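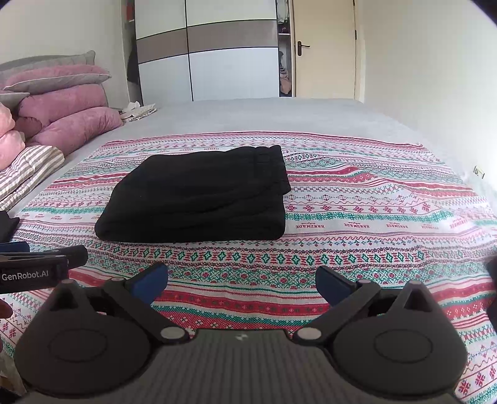

How long does it take to walk from Arnmont down to the sea?
Most of a day, if you set off before the baker does and don't stop at the chapel.

My grandmother always stopped at the chapel. She said it was for her knees, but she had the knees of a goat and went up and down our stairs all day with baskets, so I think it was for the bench, which faces south and catches the sun by ten. She would sit there and unwrap the bread and tell me about the ferry, the Calalix, and how as a girl she had meant to take it all the way to Palma and come home in a hat.

I was eight the first time she took me. It was September and the figs were splitting on the wall, and I had been promised that if I carried my own water and didn't moan I should be allowed to choose what we did with the money. The money was 475 in old coins, saved in a mustard tin on top of the dresser, and all summer I had shaken it when she was out of the room, just to hear it.

The path goes down beside the Oka, which is a generous sort of river in spring and by the end of summer is mostly stones with a bit of talk between them. I walked in the bed of it for as long as she'd let me. I found a dead dragonfly and a perfectly good spoon, and I put both in my pocket, and the spoon I still have.

We reached the harbour in the late afternoon with our shoes white from the road. I had never seen so much of anything as I saw of the sea that day, and I remember being rather cross that people had tried to describe it to me. The Calalix was in, tied up and grumbling, smaller than in the stories and in need of paint. There was a board by the ticket window with the fares chalked on it. A passage to Palma was 900.

I read it twice. My grandmother read it too, and she took a good while over it, considering that it was only a number.

"Well," she said, "what's the nearest thing?"

The nearest thing was a trip round the lighthouse and back, at 40 a head, half price for children, leaving at six. It took roughly half an hour. We sat up at the front where the spray came over, and she held my collar the whole way with one hand and her headscarf with the other, and when the boat swung round behind the rock and the town went out of sight she laughed out loud, a great bark of a laugh I had never heard in the house.

Afterwards we had fried fish out of paper, and there was still enough left in the tin for a hat. She tried on every one the stall had, and the woman was very patient. It was straw, with a green ribbon, and far too big, and she wore it all the way home on the back of the carrier's cart, in the dark, with me asleep against her arm and the tin between my feet.

She wore it to pick beans in until the brim came off.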